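A Place Set Into the Bench: Notes on the Recessed Parts Tray

Small hardware gets lost on a flat surface. A screw that is put down on a bench will roll until it meets an edge, and on most benches the first edge it meets is the one with the floor below it. 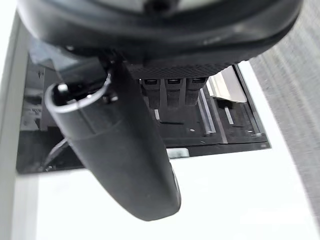
The usual fix is a dish, a magnetic bowl or a folded sheet of paper. All three work for a while. They also sit on top of the bench, where they get pushed by sleeves and tipped by cables, and they take up the space that the work was supposed to occupy. The recessed tray puts the parts below the work surface. The bench stays level, the parts sit in a shallow well, and the wall of the well does the job of the missing edge.

Chiamaka Yusuf has been fitting recessed trays at the Lerotthorpe repair workshop for long enough to have opinions about corners. She began with a single cutout in a white bench top. The workshop now has trays at every seat, in two sizes, and the larger one measures 377 mm by 278 mm at the lip.

Color

Black floor, white surround is the arrangement she recommends. Bright metal parts show up well against a dark floor, and pale plastic parts do too. Black parts are the weak point. A black block on a black floor is found by its edges and by whatever bright detail it carries, so at Lerotthorpe the dark parts are stood upright in a row with their openings facing up. The gaps between them then show how many there are and whether one has been put in the wrong way round.

Yusuf tried gray floors for one season. Nothing was especially hard to find on them and nothing was especially easy. The gray trays are now used for storing cables.

A matte floor is worth the extra cost. Under an overhead lamp a glossy floor gives small highlights that look very much like screws, and people reach for them.

Depth

The depth of a tray is set by the tallest part that will stand in it. If the part projects above the lip, it will be knocked over. If the tray is much deeper than the part, the walls throw a shadow across half the floor and fingers have trouble picking up anything flat. Lerotthorpe cuts its trays a little deeper than the tallest block in the kit and adds nothing further for comfort.

The inside corner between the wall and the floor should be rounded. A sharp corner traps washers. A rounded one lets a fingertip push the washer up the wall, and it can be wiped in one pass.

Compartments

Long parts cause most of the trouble in a shared tray. A metal rail laid loose will turn when the bench is bumped and sweep everything beside it. The workshop gives rails a separate compartment where the job allows it. Where two rails differ in length they are kept apart, because the shorter one is easily taken for the longer one when only an end is visible.

Flat panels present a different problem. Laid on the floor they hide whatever is underneath, and leaned in a corner they slide. Yusuf leans them anyway and checks below them before closing out a job. A slot in the floor would hold them upright, but a slot also collects dust and small screws, and she has stopped adding slots to new trays unless a part plainly requires one.

Marks

A short white mark on a dark floor is enough to show where a row starts. The workshop used printed labels at first. They lifted at the ends and left adhesive behind. Paint marks have held up better, and a mark has no wording to go out of date when the kit changes. Each mark is repeated on a paper layout sheet kept at the seat.

The stock list runs to 3384 part numbers across all jobs, and a tray is never asked to hold more than one job's worth. When a job needs more parts than the tray will take, it is split in two at a natural stopping point. The second half stays in a lidded box under the bench.

Fitting one

The opening is routed with a template clamped on all four sides. On a top of ordinary thickness a support batten is needed underneath if the opening is wider than 300 mm in either direction. The lip should finish flush or very slightly low. A raised lip catches the underside of anything dragged across the bench, and this is noticed at once by anyone who slides work toward them.

Check what lies below before cutting. Two of the first openings at Lerotthorpe had to be moved after the router met a drawer runner.

Seal the cut edge. Bench tops take up moisture from cleaning cloths at any unsealed edge, and a swollen opening will grip the tray so that it can't be lifted out.

Cleaning

Lift the tray, tip it over a sheet of paper, sort what falls out. At Lerotthorpe this is done at the end of each job and again in December, when the trays are washed in warm water and the paint marks touched up. Screws recovered in the December wash go into a jar. Yusuf sorts the jar by thread in January and returns what can be identified to stock.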